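# The Tub, the Ball and the Thirty-Dollar Promise

The table tennis trade has discovered storage. For years the balls lived in a shoebox, or under the couch, and they got played with all the same. Now Stindell sells a "ball management system" for $90, and I have spent more of August than I'd like finding out what you get for the money.

You get a tub with a lid. The lid has foam in it. Watus makes one for $30 without the foam, and Plindumano will sell you a tub plus a wall bracket, provided you own a wall you don't mind drilling. All three talk about "protecting roundness." I asked Stindell what a ball needs protecting from, apart from feet, and got a brochure back.

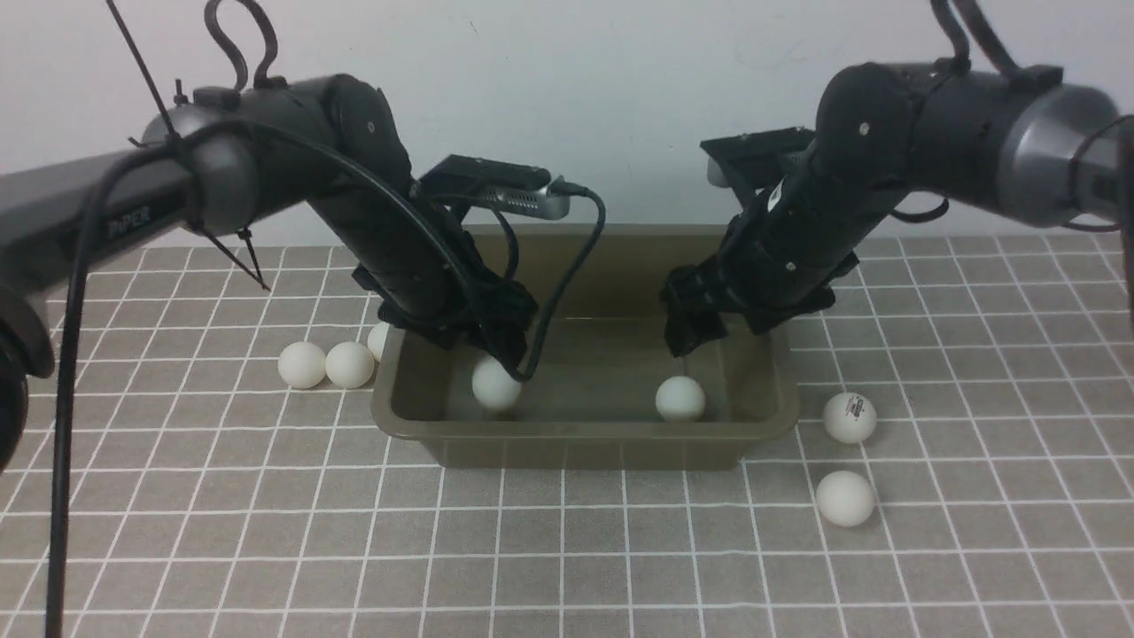
A plain plastic tub with a rim does the job. I'd want the sides to slope a little so a hand fits in, and I'd want it low enough that you can see what's at the bottom. Past that I can't find a feature worth paying for. The foam in the Stindell lid collects lint. The Plindumano bracket held, but it put the balls at shoulder height, and every one I dropped had that much farther to go.

The balls are sold with even more poetry. Niazi prints a logo on its match ball and leaves its practice ball bare, and the gap in price is large enough to make you look for a reason. The company's reason is "consistency." I put eight of each through a few weeks of basement play, then asked the people I play with to sort them with the logos covered. They did no better than guessing, and the one who was surest did worst.

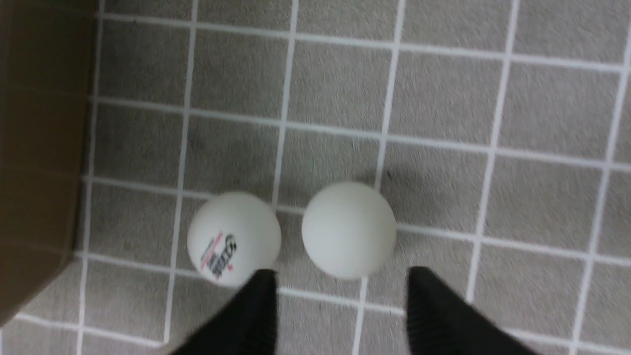

Surface matters more than the sales copy lets on. A white ball on a gray mat is easy to find, and a mat with some texture keeps it from wandering off while you deal with the next one. On bare tile you'll be on your knees. Niazi says its match ball lasts 500 games, a figure I can't check and doubt anyone else has. Mine mostly get stepped on.

If you already own a tub, keep it. If you don't, the Watus is fine, though so is whatever is under your sink.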